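Getting Started with Your Gumivlow Audio Walk of Old Traston
Section 3: Setting up before you reach the gate

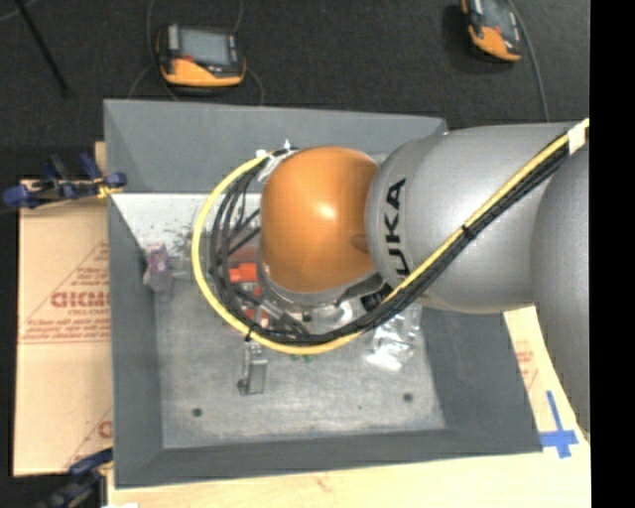 Welcome, and thank you for choosing to see the old town on foot! A little time spent on these steps at your hotel will make for a much happier morning among the lanes, where the signal comes and goes as it pleases.

1. Turn on the player by holding the side button until you hear the chime. Have a little patience with it — the first start is always the slowest.

2. Choose your language, then pick a route. The Sandhu Gate route has 27 stops and suits most visitors. The Studen Hill route has 29, and a good many of them are uphill.

3. Download the route over your hotel's wireless connection. Wait for the word READY before you unplug anything.

4. Put on the headphones and play stop 99, our short sound test. You should hear church bells on the left and the market on the right. If they come out the other way around, simply swap the earpieces.

5. At each stop, type the number on the small blue wall tile and press Play.

Note: The tiles on the north wall are being replaced, and 3 of them may be missing until November. Use the paper map in your pouch for those.

Caution: The steps inside Sandhu Gate are worn smooth and get very slippery after rain. Please pause the player and take out one earpiece while you climb.

Guide text last revised 2024-03-14.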